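4.2 Setting Up the Simulated Counter Cell

We were excited to find how much of the final behavior is decided before the arm ever moves. All of the knife work in this paper uses one cell, which we call Raritz: a single arm with a parallel gripper, placed at the back of a marble kitchen counter and loaded with everyday clutter. The arm base, the counter height and the two cameras are fixed in one setup file, and we treat that file the way a shop treats the bolts on a real machine. Bogdan Dinu wrote the first version in March, and it has needed surprisingly few changes!

The clutter matters a lot to us. A bare counter makes planning too easy, and our early policies fell apart the moment a teapot or a roll of paper towels stood near the approach path. The layout in Figure 3 is one we keep coming back to, with a large crystal cluster and two apples sharing the counter with the target and the gripper lowered toward it.
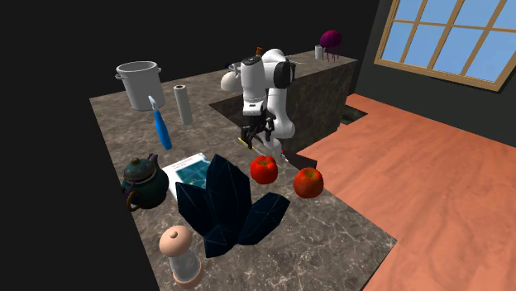 4.3 Gripper Alignment and Upkeep

The wrist camera gave us the most trouble and, in the end, the most satisfaction. Its mount offset is stored apart from the arm model, so a small edit to one can leave the other out of date. When that happens, the fingers drift to one side of a thin target even though the plan looks perfect from across the room. We now run a short check, Driteo, every time the cell is loaded. It closes the fingers on a thin test bar, compares the contact point with the one predicted from the camera, and refuses to start a batch if they differ by more than 3 mm.

We also reset finger friction and joint damping from stored values after each batch of 918 episodes. Leftover values from a tuning session once spoiled an entire night of runs, and we were very happy to be rid of that problem. The check and the reset together add little to the load time, and over 3,000 episodes logged afterward we didn't have to discard a single batch for a bad offset.

Knives are a lovely stress case for alignment. The blade is flat and narrow, the marble behind it is busy with pale veins, and there is very little room between the fingers for a sideways error. With the yellow-handled knife, the blade runs down between the two sides of the gripper, and any offset error is easy to spot in the wrist view.
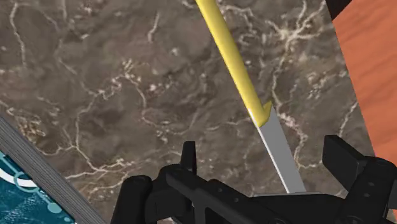 How often should the camera offset be measured again?

Once after any edit to the arm model, the gripper model or the mount, and otherwise only when Driteo reports a mismatch.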